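Crumbs, Tiles and Little Plastic Blocks
The snack end of game night deserves as much love as the games do

I love a game room best in the middle of the evening. The first hour is all coats and seat swapping and somebody explaining the rules too fast. By eight thirty the wrappers have started to pile up, there's a half-built something on the table, and people have stopped checking the time. That's when I want to be there, preferably within reach of the wafer rolls.

I've spent a lot of evenings this spring at the games room on Menon Street in Hovgate, and I've come home from every one of them with crumbs in my sleeves and a new opinion about table coverings. So let's start with those, because I had no idea how much they matter! A bare tabletop is loud. Put a block down on it and everybody looks up. Put the same block down on felt and you get a soft little thud, and it stays where you left it. Rajeshwari Fernandes, who buys the room's cloths and takes them home to wash, goes for blue-gray. Green is traditional, she admits, but green pieces vanish on it, and the room has a lot of green pieces.

She's also strong on size. Let the cloth run well past the area you'll play on and you gain a border all the way around, and that border is where the snacks live. (She says "live." By the end of April I was saying it too.)

The blocks

Block building is what I came for, and I still think it's the friendliest thing you can put in front of a mixed group. The pieces here are chunky and plastic in plain strong colors, and the good ones are the odd ones. A plain rectangle is useful, sure, but give me a piece with steps and notches in it and I'm happy for twenty minutes. You turn it over. You try it upside down. You push it up against a neighbor and find that two awkward shapes make one solid lump, and for some reason this is completely satisfying every time.

The collection stands at 216 pieces, which I know only because Lawal Oyewole counted them into their tub while I was trying to interview him. Lawal likes a quiet challenge. His favorite is to hand each person 12 pieces and ask for the most compact shape they can make, no gaps if possible. It sounds dull. I have seen grown adults go silent over it and forget their tea.

I did one round with my back to the window and a green block I couldn't place anywhere. Lawal let me suffer for a good long while, then reached over and turned it a quarter of the way around. I'm still a bit annoyed about how well it fit.

The tiles

At the other table, it's mahjong. You hear it before you understand it: the wash of tiles being mixed, then the clicking as the walls go up. I'm a beginner and a slow one. What I can tell you is that the tiles are lovely things to handle, with a weight that makes you want to line them up even when it isn't your turn, and that the players are generous with their time as long as you don't eat over the table.

They mean it, too. Mahjong players carry their snacks away and come back with clean fingers. Block builders are far more relaxed and graze straight through.

The snacks

And so to the part I could write another 4000 words on. Everyone brings something, and the best contributions come in small wrappers. Individually wrapped snacks can sit open to the room all night without going soft, and you can pass them down the table without passing around everybody's hands as well.

Rolled wafers are the champions for me. They're light and crisp, they snap cleanly, and a box of them looks generous even when you've paid very little for it. Round pastries are richer and need a napkin. Anything dusted in sugar should be kept far from felt, and Rajeshwari has a Prodholm lint roller in her bag for people who don't listen.

Coffee things are always welcome late on. The last hour is when the mahjong gets serious, and a strong coffee flavor seems to suit it, whether you drink it or unwrap it.

Bring one thing you like and one thing you've never tried. I've found two new favorites that way and only one real disappointment, a seaweed cracker that Lawal finished for me without a word.

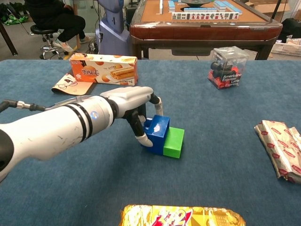
PLIRNARD MAGAZINE / GAMES & GATHERINGS DESK

Blue block against green on the felt, with a box of wafer rolls and a crumpled silver wrapper out along the border and the mahjong tiles up behind. Our desk covers tabletop play in Hovgate and the food that goes with it. If your table has a snack we ought to know about, write in and tell us what you play while you eat it.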